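Mullow District Public Health Advisory Board
Minutes of the regular meeting, 10/21/18
Tralholm Community Hall, lower meeting room

Present: Floor Vanhove (chair), Bram Claeys, Dexter Manalo, Teun Jansen
Absent with notice: Sem Hermans
Minutes taken by: Teun Jansen

1. Opening
The chair opened the meeting at 2 p.m. The agenda was accepted with one change: the water testing item was moved ahead of the clinic report so that Mr. Manalo could leave early.

2. Minutes of the last meeting
Approved with a correction. Under item 5, "Smits Road pump station" should read "Smits Street pump station." Moved by Claeys, seconded by Manalo.

3. Well water testing
Mr. Manalo reported that 844 private wells are now on the district list. Of the samples taken over the summer, 23 came back above the limit for nitrates. Most of those are on the east side of Mullow, along the county line. Owners have been sent letters in English and Spanish with the test result and a phone number for the office.

Mr. Claeys asked whether households with infants were contacted separately. Mr. Manalo said they were called if the office had a number on file, and that 19 households could not be reached by phone. A staff member will go to those addresses in person.

There was discussion of bottled water. The district has no line in the budget for it. The chair said she would ask the county whether emergency funds can be used and report back in November.

Action: Manalo to give the board a list of streets affected, without owner names.
Action: Vanhove to write to the county about funds.

Mr. Manalo left the meeting at 2:50 p.m. 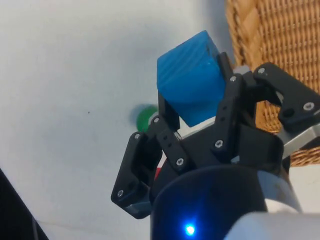 4. Flu shot clinics
Mr. Jansen read the report sent in by Mr. Hermans. The first clinic was held at the Tralholm school gym. Turnout was lower than last year, and the report puts this down to the road work on Smits Street and to the late notice in the newspaper. The nurses asked for a second check-in table and for signs at the side door, where people were lining up by mistake.

Two more clinics are planned, one at the Zollik plant during the shift change and one at the senior apartments. Zollik has agreed to let family members of employees attend. Mr. Claeys asked who pays for shots given to people without insurance. The report does not say. Mr. Jansen will ask Mr. Hermans and send the answer by email.

Action: Jansen to place the notice for the next clinic in the newspaper two weeks ahead.

5. Nurse vacancy
The school nurse position in Mullow is still open. It has been posted twice. One person applied and later withdrew. Mr. Claeys said the pay is lower than at the hospital and the board should expect the same result if it is posted again without a change. The chair noted that the pay scale is set by the county. Mr. Claeys moved that the board send a letter asking for a review of the scale. Seconded by Jansen. Passed, 3 in favor.

Until the position is filled, the Tralholm nurse will continue to cover Mullow on Tuesday mornings. Parents of children with daily medication have been told whom to call on other days.

6. Public comment
A resident of Smits Street asked when the results for her well would be mailed. The chair took her address and will pass it to Mr. Manalo.

A second resident spoke about mosquitoes at the drainage ditch behind the ball field. The ditch belongs to the town, and she was given the number for the town works office.

7. Other business
The heating in the lower meeting room was discussed. The November meeting will be held upstairs if the room is free.

The meeting was adjourned at 3:40 p.m.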